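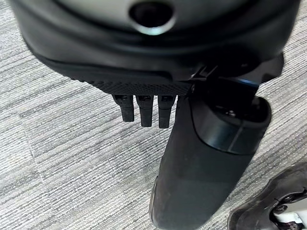

Rules for letting a humanoid work close to the floor in a furnished room?

Posted by Triso, 3/14/22

We are writing site rules for tidying tasks done by a humanoid with five-fingered hands. Slippers and shoes go on a low rack, so the hands spend most of the session near carpet level. Our existing rules come from bench work and say nothing about floors, furniture or cables. At present we have a speed cap of 200 mm/s for the wrist and one person on the stop button.

What should be fixed in writing before each session, and what can be left to the operator? I am mainly concerned with the fingers and with wiring on the carpet.

Ultent

Treat the floor as part of the work area and put it in the risk assessment under its own heading. In ours the following are written down and signed:

Mains leads, power strips and network gear are either moved out of reach of both arms or listed as keep-out zones. Reach is measured with the arm fully extended and the torso bent, as bending adds a good deal. 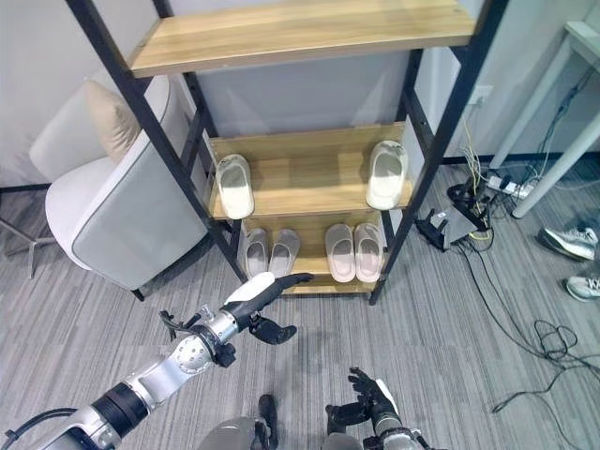 The idle hand is covered by the same limits as the working one. Most drafts I review restrict the arm doing the task and leave the other free to drift, and a drifting hand at that height will find a table leg or a loop of cable sooner or later. Give it a parked pose and require it between picks.

For the fingers, set a minimum height above the carpet for any move faster than your approach speed. We use 5 cm. Below that, only slow vertical or near-vertical moves, with the force limit on. Loop pile catches fingertip covers and you may not see it on the wrist camera.

Your 200 mm/s is reasonable for transfer. I would want a lower figure for the last part of the approach to a shelf. Write down who may change it.

Ankrah

Agree with the above, mostly. Tape down the cables.

Erkport

Taping is fine for a short session, but check it each time and record the check. We had 3,379 logged picks before our July review, and the entries that gave us trouble were the ones with no note of the floor state, so a fault could not be traced to anything.

Two additions. The rack must be stable against a push at its top shelf with the load you intend to put on it; test it by hand first. And inspect the fingers and pads every 4 hours of running for fibres in the joints. Power off before you pull them out. The stop button does not count as power off on most of these machines, so check the manual for yours.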